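Mindwood suspend les tirages écrits jusqu'en mai

5 mars 2019, par Chathurika Mondal

Le cabinet d'astrologie Mindwood ne prend plus de commandes de tirages de tarot par écrit. Il lui reste 122 demandes à traiter, dont la plupart datent de janvier.
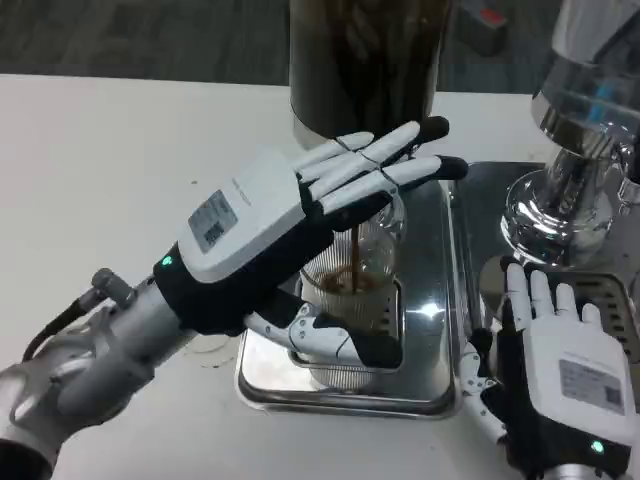 Les consultations par téléphone continuent aux horaires habituels. Les clients déjà inscrits gardent leur place et leur tarif.

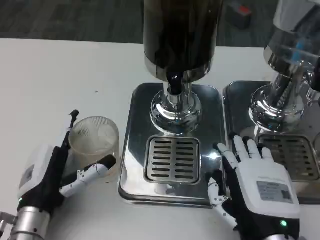

Reprise en mai

Les inscriptions rouvriront par la lettre Indora, envoyée à 3613 abonnés.

Commentaires

Ato : Inscrit depuis janvier, toujours rien reçu.

Gazi : Et pour les bons cadeaux ?

Contact | © Mindwood 2019 | Haut de page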